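2026-07-15

Quick one before bed. Switched the bedding over this week and ended up with opinions, so you get a post.

Short version: the cheap duvet was fine and I was wrong about thread count for most of my adult life.
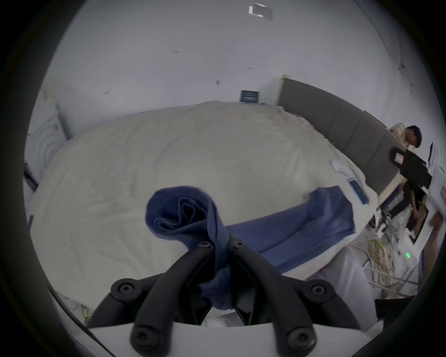
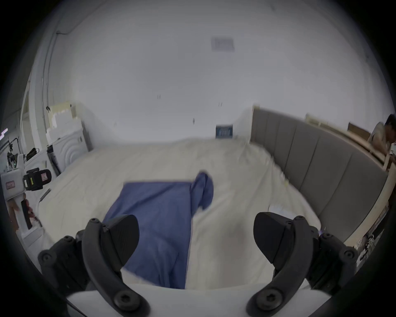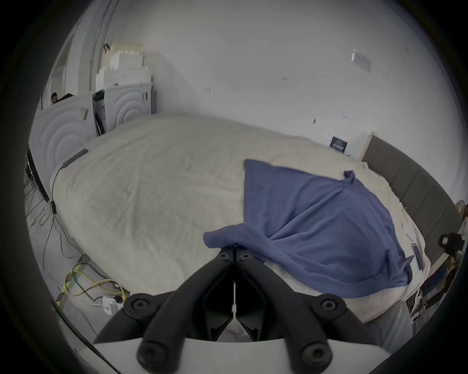
White duvet, blue cloth.

So. Thread count. I used to shop by the number only. Bought a set from Sermont years ago, 1,000 on the label, felt like a king in the store. At home it slept like a plastic bag. Hot, heavy, took forever in the dryer. Kept it way too long because it had cost so much.

What I've read since then, and what my own sleep tells me, is that the big numbers often come from counting the plies in a twisted yarn one by one. Same fabric, fancier math. A plain single-ply percale with a much lower number can feel a lot better in summer. Mine is a Pelkonen, no number on the tag at all, just "percale, cotton." Crisp. A bit loud the first few nights. Wrinkles like crazy and I've stopped caring.

I don't iron sheets. Tried it once in June, got through one pillowcase and quit.

The duvet question is harder. I had a Kallier down one, very nice, but it was $247 and it leaked feathers from one corner from the day it arrived. Tiny ones. In my coffee. Sewed the corner up, they found another corner. Gave up, got a synthetic fill one from Stilero on sale. Not as light, ok. But it goes in my regular washer and it comes out the same shape it went in, wich the down one never did.

Washing notes, mostly for me because I forget every time:

- cool water, less soap than you think
- no softener on percale, it kills the crisp
- take it out of the dryer halfway and untwist it, or the middle stays damp
- button the cover BEFORE washing or every sock in the load moves in

That last one. 5 socks last time. And a dish towel.

Somebody in the comments on the pillow post asked how often I change everything. Sheets every week if I'm being good, every other week if work is bad. Duvet cover less. The insert itself twice a year, maybe. I know there are people with a schedule taped inside the closet door, I'm not one of them. I go by smell and guilt.

Also asked: top sheet, yes or no. No. I kick it down to my feet by 2 am and then wake up tied in it. I grew up with one, tucked so tight you had to slide in like a letter. My mother would be appalled but she doesn't read this.

Getting the cover on, I still do the burrito roll thing. Cover inside out on the bed, insert on top, roll it up, flip the open end around, unroll. Took me 8 tries to get it the first time and there was swearing. Now it's quick, unless I put the buttons at the wrong end, then I'm back to crawling inside the cover with a corner in each fist.

Corner ties are worth it btw. My cover didnt come with any so I sewed in bits of old shoelace. Ugly, works great.

Next up is pillows again, because the one I was so happy about in the last post has already gone flat on one side. Might try buckwheat. Is it noisy? Someone tell me if it's noisy before I spend the money.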